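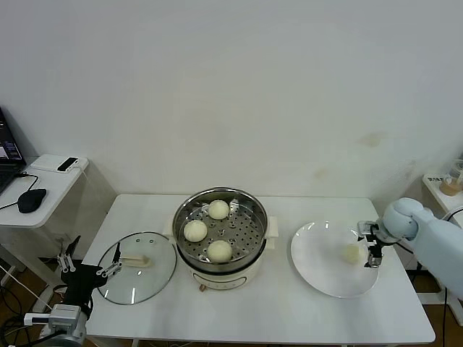
Teaching the bun transfer by remote control

Most guides to teleoperation promise that the robot will pick up a task after a handful of tries. I've run this one at Clivberg for long enough to doubt that. Our first usable set took 153 recordings, and 19 of them had to go.

Before you start

Lay the table out the same way you'll want it at test time: lid on the left, pot in the middle, plate on the right. Home both arms. Check that no cable will snag when the wrists turn.

Recording

1. Start the log, then wait a second before you touch the controls.

2. Work the gripper between the steamer basket and the plate. Come in from above and close slowly. Steamed buns dent, and a dented bun teaches the robot to squeeze.

3. Keep the multi-fingered hand for the lid. Go for the handle. Pinching the rim looks clever and fails often.

4. If you fumble, carry on and recover. Selorm Bonsu likes to delete every fumble. I don't, as a robot that has only seen perfect runs has no idea what to do after a bad one.

5. Stop the log with both arms clear of the pot.

Move the buns about between runs, and shift the plate a little too. The Jerbridge handbook says small shifts are enough. We saw no sign of that until we made them big enough to annoy the operator.

Checking

Play back 11 runs at full speed before training anything. Look for long pauses where the operator was thinking. The robot will copy those faithfully, and you'll then spend an afternoon blaming the network. Trim them, or record the run again.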